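7월부터 정비실에서 로봇 팔과 같이 일하게 됐다고 했더니, 옆 부서 분들이 자꾸 물어보세요. 이제 할 일이 줄었느냐, 심심하지 않느냐 하고요. 줄어든 일도 있고 새로 생긴 일도 있어서 대답이 늘 길어지는데, 그래서 아예 작업대 옆에서 익힌 요령들을 이참에 한번 적어 두기로 했습니다. 켄드스테드 정비실 식구들뿐 아니라 다른 작업실에서 비슷한 변화를 맞고 계신 분들께도 도움이 되면 좋겠어요.

## 자리 잡기가 절반입니다

예전에는 데스크톱 본체를 무릎에 반쯤 걸치고도 분해했지요(저만 그랬나요?). 팔과 함께 일할 때는 그게 안 됩니다. 본체를 옆으로 눕히고 옆판을 뗀 다음, 늘 같은 방향으로 놓아 주세요. 저는 전원 공급 장치가 제 앞쪽으로 오게 두는 걸 제일 좋아합니다. 케이블 다발이 어디로 흐르는지 한눈에 들어오고, 손을 넣을 때도 덜 헷갈리거든요. 상판에 연필 자국 대신 마스킹 테이프로 모서리 표시를 해 두면 다음 사람이 그대로 이어받을 수 있습니다.

## 거치판은 서랍이 아니에요

부품을 꽂아 두는 회색 판에는 칸이 여럿 있어서, 바쁠 때면 나사며 볼펜 뚜껑이며 이것저것 올려 두고 싶어집니다. 그 마음은 저도 정말 잘 알지만 참아 주세요! 칸마다 들어갈 부품이 정해져 있고, 엉뚱한 물건이 하나 끼어 있으면 작업이 멈춥니다. 나사는 뚜껑 있는 작은 통에, 메모는 벽에 붙이시면 됩니다. 라벨을 붙일 때는 글씨를 크게 쓰시고, 모서리가 들뜨지 않았는지 손톱으로 한 번 쓱 눌러 보세요.
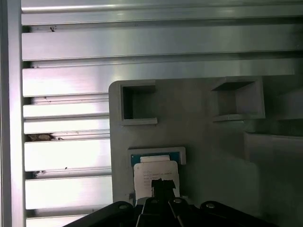
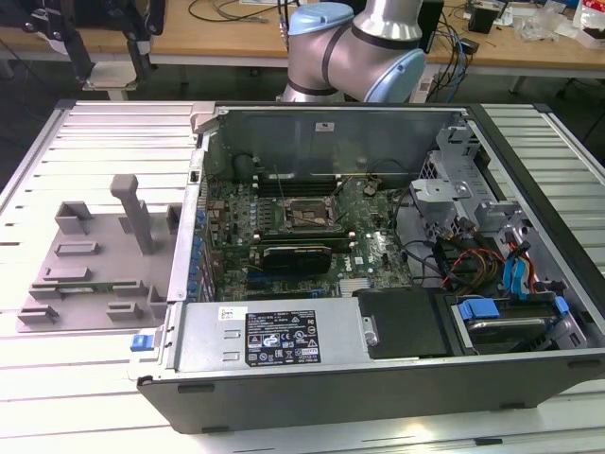
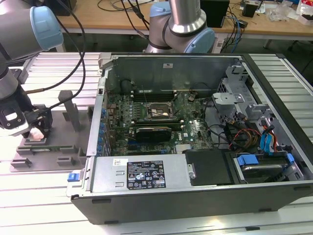 **도아 벤나니**

## 케이블은 먼저 눕히고 시작하세요

본체 안에서 제일 말썽인 건 언제나 케이블입니다. 빨강, 노랑, 파랑, 검정이 한데 뭉쳐 있으면 사람 손도 걸리는데 집게는 오죽하겠어요. 시작 전에 다발을 드라이브 케이지 쪽으로 살살 밀어 눕히고, 자꾸 튀어나오는 가닥은 벨크로 띠로 느슨하게 묶어 둡니다. 케이블 타이는 권하지 않아요. 나중에 자르다가 옆 전선까지 건드리는 일이 꼭 생기니까요. 파란 SATA 케이블은 꺾이지 않게 둥글게 돌려 주시고요.

CPU 소켓이 비어 있는 보드라면 조심하실 게 하나 더 있습니다. 그 위로는 드라이버도, 손가락도, 커피잔도 지나가지 않게 해 주세요. 핀이 한 번 휘면 돋보기를 쓰고 오후를 통째로 보내야 합니다. 제가 해 봐서 압니다.

## 먼지는 홈에 숨어요

알루미늄 상판은 튼튼하고 보기에도 깔끔하지만, 홈 사이에 먼지와 부스러기가 참 잘 낍니다. 넓은 걸레로는 아무리 닦아도 그대로예요. 저는 못 쓰게 된 칫솔을 잘 씻어 말려 두었다가 홈을 따라 한 방향으로 쓸어 내고, 마지막에 청소기 좁은 노즐로 빨아들입니다. 에어 스프레이를 쓰고 싶으시면 열린 본체부터 다른 곳으로 옮기세요. 먼지가 날아가서 앉는 곳이 하필 메인보드더라고요.

## 뒤쪽 작업대도 가끔 돌아봐 주세요

앞을 정돈하느라 기운을 다 쓰고 나면 뒤쪽 나무 작업대에는 검은 전선과 비닐봉지가 쌓이기 마련입니다. 저희도 그래요. 긴 전선은 팔뚝에 감지 말고 8자로 접어서 걸어 두고, 투명 봉지는 크기별로 상자에 세워 넣으면 찾기가 한결 수월합니다. 정리는 오후 4시쯤, 커피 한 잔 마시기 전에 하는 게 저한테는 제일 잘 맞았어요.

## 그래서 사람 일은 어떻게 달라졌느냐면요

꽂고 빼고 옮기는 일이 줄어든 대신, 준비하고 살펴보는 시간이 늘었습니다. 손목은 확실히 편해졌어요. 아쿠아 피아조 씨는 처음엔 자기 자리가 없어지는 것 아니냐며 걱정이 많았는데, 요즘은 거치판 배치를 두고 누구보다 할 말이 많습니다. 다만 가만히 지켜보는 일이 생각보다 피곤하니, 한 사람이 오전 내내 맡지 말고 중간에 교대하시길 권해요. 교대할 때는 말로만 넘기지 말고 지금 어느 칸까지 채웠는지, 무엇이 덜 맞물렸는지를 공책에 한 줄 남겨 주세요. 저희 공책은 벌써 83쪽까지 왔는데, 새로 오신 분께 설명서보다 먼저 건네는 물건이 되었답니다.

하나만 더요. 팔이 움직이는 동안에는 떨어진 나사가 눈에 밟혀도 손을 넣지 마시고, 꼭 정지시킨 다음에 주우세요. 소매가 긴 옷은 걷어 올리시고, 목에 거는 출입증은 주머니에 넣어 두시고요. 공책은 입구 쪽 선반 둘째 칸에 있습니다.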